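Storing fruit, potatoes and other vegetables together on one tray?

Posted in Kitchen & Pantry
652 views

Zuleica Seixas
We moved to a smaller place in May and lost our pantry. For now the oranges, the potatoes and whatever else comes home from the store go on a metal tray lined with newspaper. It gets carried from room to room depending on where there is space. The potatoes have started to sprout and one orange went moldy last week. Is it the tray, or should these things not be kept together?

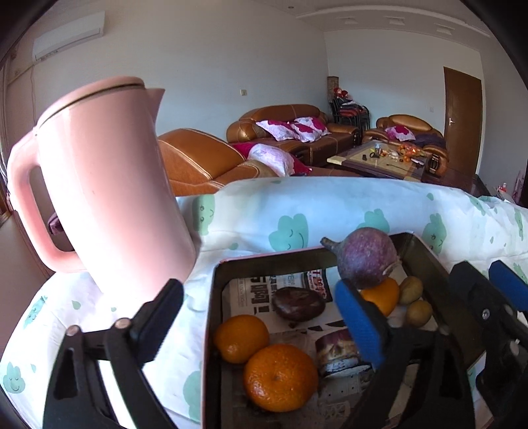 Tray with newspaper, next to the pink kettle.

I change the paper every few days. The apartment is warm, especially in the evening.

2 answers

Ruba Dabbas
Take the potatoes out first. They need a dark spot with some air, like a paper bag left open in a low cabinet away from the stove. Light turns them green and warmth makes them sprout. If you buy onions, keep those in a separate bag.
Oranges are fine out for a week or so – longer in the fridge drawer. Check them when you change the paper and throw out any soft ones, mold spreads fast. Newspaper is okay under things you peel, but I would use plain paper towel under pastry or anything you eat as is. Cans can go anywhere dry.

Womard2000
had the same problem, got a Gesby rack with two baskets and put it in the hall closet. potatoes on the bottom. works ok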